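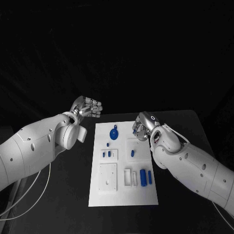
A reader in Brudley wrote in last week wanting to know whether the students on the Filbridge robot team get to do the interesting part themselves, or whether the grown-ups do the programming and the kids hold the clipboard. Fair question! So I asked if I could sit in for an afternoon, and they let me, and I can report that the clipboard was mine.

The team has been at this since October, working toward the assembly contest in Flernport. The task sounds like something from a preschool shelf: blue pegs, blue cylinders, a blue disc, and a white board with plates and slotted blocks. Then you try teaching two robot hands to do it and it gets hard in a hurry. Everything the arms do over that board comes out of code the students wrote, argued about, and rewrote (there are 3,060 lines of it now, and one of the juniors told me she would like to delete half).

I came in thinking the fingers would be the tricky bit. The students say it's the letting go. A peg that's held a tiny bit crooked will stand up fine in the hand and then tip over the second the fingers open, so they've spent weeks on the last inch of the movement – how slow to come down, which finger opens first, when to back away. They keep a log of every attempt, and they were up to number 837 when I visited. Most of the entries are one word long, and I can't print a few of them.

The other big argument is over who does what. Half the team wants the left hand to stay parked and let the right hand do the placing. The other half says that wastes a perfectly good hand, and that passing parts across would save time on the clock. I heard both sides twice and I still don't know where I stand.

The contest rules give each team 112 seconds and a score out of 80, with points off for any part that falls. The team calls its program Pîrvu, and no one would tell me where the name came from, though I did ask more than once. Their best practice run so far would have put them mid-table at last year's contest, which they consider an insult.

They've added extra sessions after school, and younger students who want to try out for next year can come and watch as long as they stay behind the tape on the floor. Bring a snack – I didn't, and it was a long afternoon. I'll post the score from Flernport as soon as the team sends it over.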